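Vondale Toy Library news: the great holiday swap is back

11/03/2020

Print this page | E-mail this to a friend

By Ineke Postma

OK, I know it feels early to be talking about presents (my pumpkins are still on the porch), but the swap fills up fast and I'd hate for anyone to miss it. If you've got kids between baby and middle school, and a closet that won't shut, please read on!

Last year I went in with two bags of outgrown stuff and came home with a marble run, a doctor's kit and a wooden train set that my youngest still drags out every single morning before I've had coffee. I spent four dollars all season, and that was on batteries. We had 822 toys go through the hall over the two weekends, and only one carload went to the thrift store when we were done. I was so proud of us I cried a little in the parking lot.

So how does it work this time? Pretty much the same, with a few changes because of the year we're having. You sign up for a half-hour slot, and we'll let in 26 people per slot, masks on, one grown-up per family if you can manage it. Please leave the kids at home, partly for space and partly so they don't spot their own presents going into your bag. (Mine did. She was very polite about it on Christmas morning, bless her.)

Drop-off is at the side door on Dewulf Street, any weekday afternoon until five. Everything sits for 4 days before we touch it, then gets wiped down and sorted by age. For each toy you bring you get a token, and a token gets you a toy. Big things like ride-ons and play kitchens are worth three. If you don't have anything to bring, come anyway and ask me at the desk for tokens. I keep a stack and I don't ask questions.

What we'd love: building blocks, puzzles with all their pieces (please, please do the puzzle first), board games, dress-up clothes, dolls, art sets that haven't been opened, anything with wheels. What we can't take: car seats, stuffed animals this year, sorry, and anything that needs a charger you've lost. If it's noisy and you're giving it up because it's noisy, that's fine, somebody's grandparents will buy it for revenge.

About the batteries! Kristof Goossens has set up a repair table again and he's got around 70 toys on it already, mostly trains that won't go and a robot dog from Dorkitz that only walks backward. He could use small screws and those tiny screwdrivers that come with eyeglass kits. He'd also like a helper who can sew, for the doll clothes. His hands are too big, he says, and I've seen his hemming, so yes.

We're also doing wrapping a bit differently. No shiny paper, because it can't go in the recycling here. Bring old maps, fabric scraps, brown bags, the comics page, whatever you have. I wrapped everything in pillowcases last year and nobody at my house noticed until New Year's.

And for those of you who asked about the toy library itself, yes, we're still lending. The giant floor puzzles and the Stondulura stacking set are both out until January, but there's a waiting list by the door and I'll call you. You can keep a toy for three weeks, longer if you let me know. Late toys don't cost you anything, I just get sad.

Slots go up Friday night on the sign-up page. See you there, I'll be the one in the reindeer sweater.
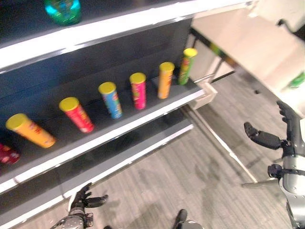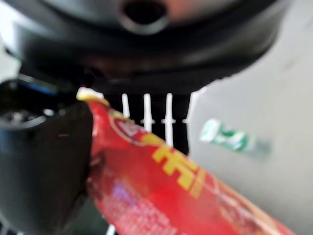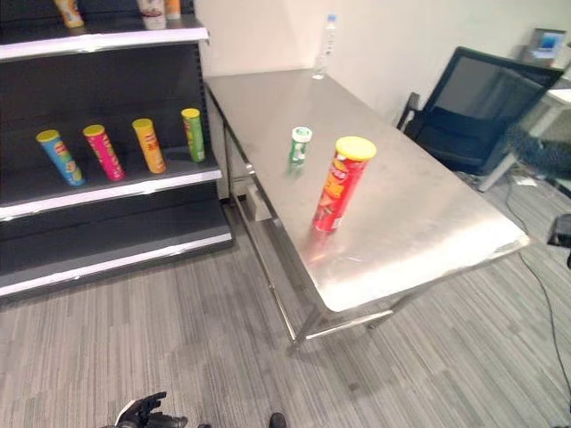
Comments

Rainer Baumgart
Could you do one evening slot for those of us on shift work? I missed it both weekends last year and ended up paying full price for a fire truck that lost its ladder by New Year's. I have two boxes of train track to bring.

Kobe Verstraete
Do board games count as one token even if they're the big kind? We have a couple that weigh more than my daughter.

Ineke Postma
Rainer, yes, I'll add a Thursday at seven. Kobe, one token, sorry! But bring them, they go in minutes.

Wouter Van Loon
I can sew. Tell Kristof I'll come by with my machine.

Recent items
- Cloth or paper? Wrapping ideas from Vondale families
- How to clean secondhand plastic toys
- Toy library hours for the winter
- Outgrown bikes: where to take them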